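Trurnton Over-Sink Faucet Filter, nine months in
Reviewed December 14, 2019

I put the Trurnton on our kitchen faucet in March. Fitting it took 2 minutes and no tools, though the adapter ring needed a second turn before it stopped dripping. The water tastes better, mostly less chlorine. Flow is slower with the filter on, so I flip the lever over for filling pots.

Cartridges are rated for up to 500 gallons. Mine slowed down well before that — we have hard water — and I'm on my third. Seidu Fiadzo next door has the Zadden, and his cartridges clog just as fast. 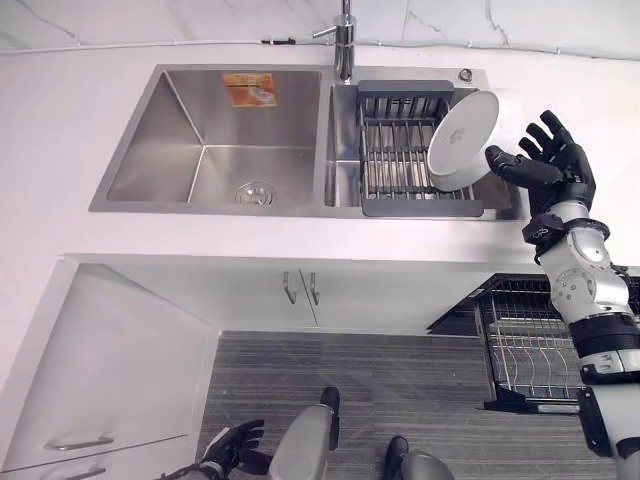

Cleaning the housing is the worst part. Grit collects behind the screen and has to be rinsed out under the tap. A double-bowl sink helps, with a drying rack in the smaller side and the big basin left for rinsing.

Four stars. I'd buy it again on sale.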